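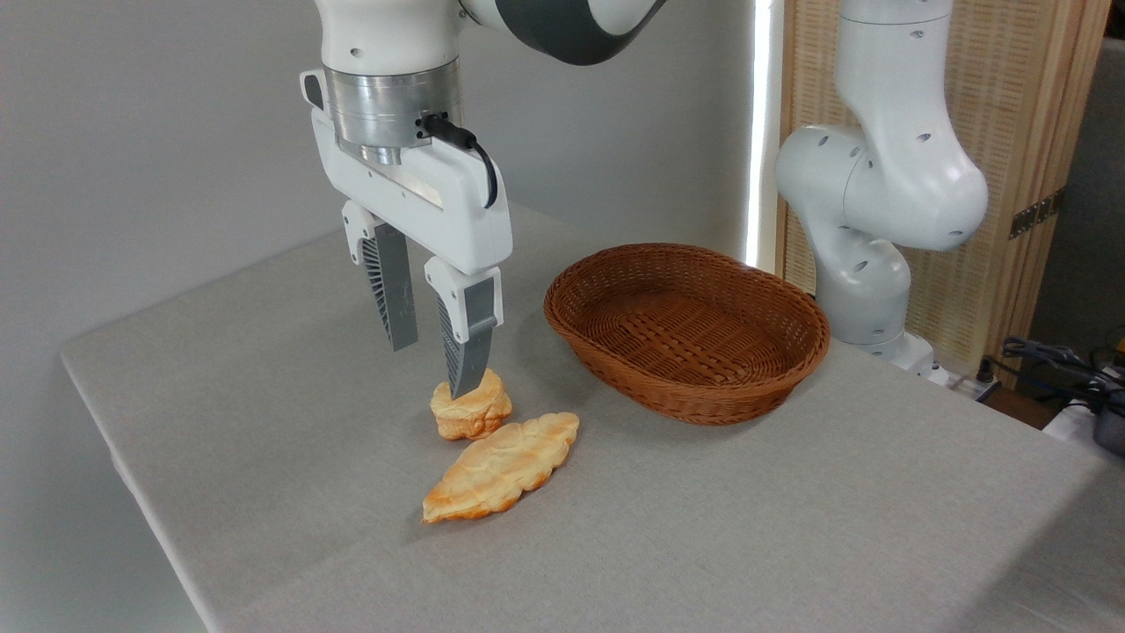

Track & Field Notes

Quick one this time, I'm typing between sessions.

Sarmiento Invitational is done and dusted. Sunday, October 8, 2023, wind all over the place, two javelin throws called back for foot faults and a long lunch hour while they sorted the results out. Ronaldo Maglaya took the javelin again for Cirkel Athletics. Third win in a row at this meet. Led from his opening throw, passed on the fifth, then came back for the sixth and fouled it by a mile. Didn't matter.

He's been coming to this meet since he was a junior with the Tultlow club, and a few of the old Tultlow crowd were up on the bank yelling the whole time. Good to hear. Cirkel also picked up second in the womens 800 and a relay place, which puts them 10 points clear in the league with one meet left.

Not such a great day for Petix Harriers. Dropped baton in the 4x100, second leg, and their steeplechaser pulled up before the last water jump. Calf, from what I was told. She walked off on her own, more news when I get it.

High jump got moved indoors in the end. Slow start, decent bar by the finish. Full heights in the results sheet once somebody fixes the typo in the under-18s (yes, we know, the winner did not jump 2054).

Couple of housekeeping things:

Winter training starts the week after the last league meet. Same times as last year. Throwers please bring your own indoor shot, the club ones are are still out on loan from September.

Race entries for cross country go through your own coach, not me. Three people have emailed me already. Please stop.

Spikes, a gray hoodie and one left shoe in lost property. Left shoe is a size 10.

League final is at Tultlow, field events first, track after. Bus leaves from the usual spot. Names to Ronaldo if you want a seat.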